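Board index > House and Home > Furniture and Surfaces

Topic: White tabletops, are they really as bad as people say?

dovetail_dan
Posted Jul 19, 2020

I keep seeing the same warning on here. Never buy a white top, it shows everything, it goes yellow, you'll hate it in a year. Then I look at who's posting it and half of them have never owned one.

We're replacing the big table in our back room and the choice is down to white or the oak-look one from Batura. The white is $300. The oak-look is also $300, so price doesn't settle it. The salesman told me white "stays white for life" and I don't believe that any more than I believe the doom posts. Has anyone here lived with one for a few years?

mrs_pennywhistle

Eleven years with ours (a Nemirmont, they've changed the line since). It has not gone yellow. It does have a gray patch where the kettle used to live, and I have tried everything on that patch. Crumbs show, yes. Crumbs are also on your brown table, you just can't see them.

gratebritches

"You just can't see them" is exactly why I want a brown table.

Also, 11 years of one person's table doesn't prove much. Was it by a window? My sister's was, and the sunny end is a different color from the other end. She swears it isn't. I put a sheet of printer paper on it and she stopped talking to me for the afternoon.

tallboy61

Printer paper is bleached to look bright, so any white top is going to look yellow next to it. Your test is no good. If you want to know whether it changed, lift something that's been sitting in one spot since day one and look under it.

What I can say for white is that you find small things on it fast. Screws, beads, kids' stuff. Anything with a color to it jumps right out at you.

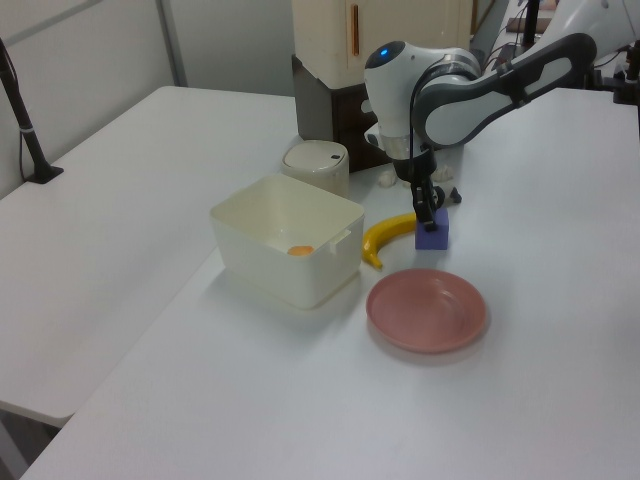

orla_k writes that finding things is fine, but she'd take a top that doesn't glare. Hers faces a south window and by noon she's squinting at her own breakfast. She put a cloth on it in the second week and hasn't taken it off, so in her view she paid for a white table and got a tablecloth.

dovetail_dan

OK, glare I hadn't thought of. Ours would get afternoon sun. Is it the gloss or the white that does it?

tallboy61

Gloss, mostly. Get a matte one.

gratebritches

Matte holds on to grime worse. Every matte white thing I've owned had a gray haze by the end of the first summer. I don't know why people keep recommending it.

mrs_pennywhistle

What are you cleaning it with? Those "magic" sponges are a mild abrasive. Use them every day and you're sanding the top, and then of course it grabs dirt. Dish soap and a rag.

gratebritches

Dish soap and a rag, thank you, I do know how to wipe a table.

nettlebed

I've been reading along because we had this same argument at home in July last year. We got the white. My complaints, for what they're worth:

Ballpoint ink does not come off if you leave it overnight.
The edge strip is what goes first. Ours lifted at one corner.
The "stain guard" spray from Rarna did nothing I could see. I treated one half and left the other half alone and I can't tell you now which is which.

On the plus side, it's a nice surface to work at, and colors look true on it. I'm keeping it.
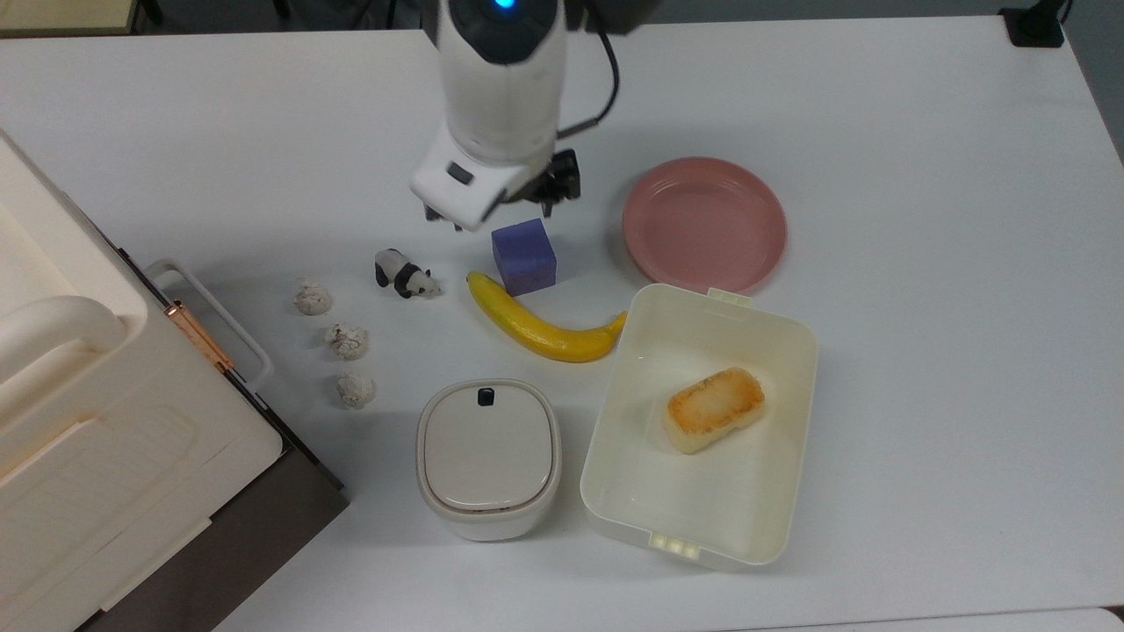 Photo: Ratanaporn

dovetail_dan

The half and half test is more useful than anything the store told me. How long did you leave it before you compared?

nettlebed

61 days. I had it on the calendar.

gratebritches

And if it had worked you'd have seen a difference by then? Maybe it only matters in year five.

nettlebed

Then they can sell it to me in year five.

orla_k

Go look at the oak-look in daylight before you write it off, Dan. Store lights make all of them look like caramel. And ask what the edge strip is glued with. They won't know, but ask.

dovetail_dan

Going back with a rag and a ballpoint pen. Will report if they let me use either one.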